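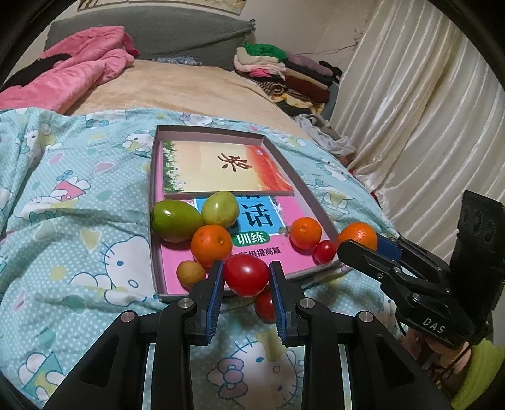 Home | Visits | Guides | Contact

How to run a fruit-sorting demo with hand-held grippers

This guide covers the demo we give at the Clorholm open day. One session takes 200 seconds of recording plus time for questions. You need 2 hand-held grippers, a shallow box lid and a mix of small and large fruit.

1. Set the lid down on a soft surface. A bed with a duvet works fine. Visitors have plenty of hard tabletops to look at elsewhere in the building.

2. Put a couple of books in the lid so the bottom isn't level. Fruit sits differently on a book cover than on bare cardboard.

3. Mix your sizes. Mandarins are easy for a first try. A large tomato needs the fingers open wide before you move in, and cherry tomatoes roll.

4. Start recording, then bring in one gripper from each side. Keep the blue pads flat against the fruit and close slowly. If a mandarin slides, steady it against the wall of the lid and try again.

5. Let a visitor take over one gripper while you keep the other. Anong Ratanaporn usually stands on the right and talks them through it.

6. Stop recording before you reset the tray. Write down the clip number. Last November we ended on 1,658.

The Thursday group is the largest, so have spare fruit ready. Questions about booking go to Rasa Raudsepp.

Last updated: November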